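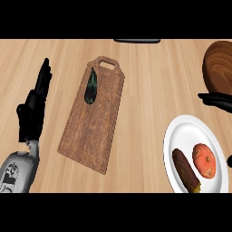

Der Kuchenverkauf im August hätte viel mehr gebracht, wenn wir mittags nicht schon leer gewesen wären, meinte Mwanahawa gleich zur Begrüßung. Da war ich noch am Stift suchen, also steht es jetzt eben ganz oben.

Protokoll Gartenverein Hundumau, Treffen vom 12. September 2021
Es schreibt: wieder ich

Kasse
Nach Abzug von allem bleiben vom Sommerfest 900 Euro. Ich hatte mit deutlich weniger gerechnet und hab mich ehrlich gefreut! Davon gehen 49 Euro an Plernard für die neue Dichtung an der Pumpe, die Rechnung lag bei. Der Rest bleibt erst mal liegen, bis wir wissen, was mit dem Zaun wird.

Wasser
Lange Diskussion. Der hintere Brunnen zieht Luft, und die Gärten am Weg nach Erlow kriegen abends kaum noch Druck. Vorschlag war, dort bis zu 40 Meter Schlauch neu zu verlegen. Ich fand das erst übertrieben, aber wer da hinten mal mit der Gießkanne gelaufen ist — na gut. Angenommen mit zwei Enthaltungen (eine davon meine, ich geb's zu). 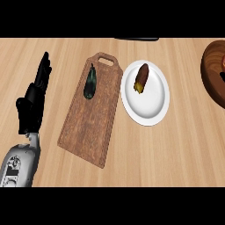
Und wer gräbt? Von den Leuten am Weg kam prompt der Einwurf, dass man letztes Mal zu dritt den ganzen Graben gemacht habe und diesmal bitte auch die vorderen Parzellen mit anpacken. Das gab kurz Gemurmel, dann haben sich doch genug gemeldet. Termin hängen wir an die Tafel, Spaten bitte selber mitbringen, die im Schuppen sind stumpf.

Kompost
Bitte keine Tomatenpflanzen mit Braunfäule auf den gemeinsamen Haufen! Stand schon im letzten Protokoll, liegt trotzdem wieder was drauf. Mwanahawa Ondieki schreibt ein neues Schild, diesmal größer.

Saatguttausch
Machen wir wieder im Winter. Ich bring die gelben Stangenbohnen mit, hab viel zu viele. Kürbis lieber nur aus gekauften Tüten, nach der Sache mit den bitteren Zucchini.

Sonstiges
Der Schlüssel fürs vordere Tor klemmt — erst leicht anheben, dann drehen. Außerdem sucht die Parzelle an der Hecke noch jemanden, der beim Birnenpflücken hilft, Leiter ist da.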